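Module 3 : organisation du poste de tri et de préparation des composants
Support de cours, version du 28 août 2023
Atelier d'électronique, centre de formation Suritz

3.1 Objet de la séance

La présente séance porte sur l'aménagement d'un poste de préparation pour petites pièces électroniques : cartes, connecteurs, câbles courts. Les stagiaires devront être en mesure de disposer le poste, d'en justifier l'implantation et de le remettre en état en fin d'exercice.

3.2 Implantation

Le plan de travail est de couleur claire et dégagé de tout document. Le bac central, en acier inoxydable et garni d'un revêtement blanc, reçoit les pièces en attente. Les bacs en plastique jaune-orangé sont répartis de part et d'autre et correspondent chacun à une catégorie définie avant le début du tri.

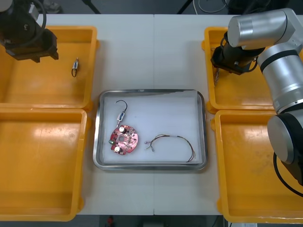 L'affectation des bacs est consignée sur la fiche de poste Vikell. Elle ne peut être modifiée en cours de lot. Toute pièce dont la catégorie est incertaine demeure dans le bac central jusqu'à l'avis du formateur.

3.3 Manipulation des pièces

Les cartes sont saisies par la tranche, sans contact avec les composants montés en surface. Les câbles fins sont démêlés avant le tri ; on ne tire jamais sur le fil pour dégager un connecteur. Lorsqu'un câble est relié à une carte, l'ensemble est traité comme une seule pièce. 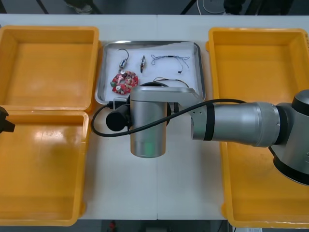 Le revêtement du bac central est remplacé dès qu'il présente une déchirure ou des résidus. Les bacs latéraux sont vidés et essuyés entre deux lots.

3.4 Travail demandé

Les stagiaires, par groupes de 3, rédigeront une fiche de poste complète pour un lot de 37 pièces. Le compte rendu, de 2 pages au maximum, sera remis à la première séance de septembre. La nomenclature Remard est jointe en annexe.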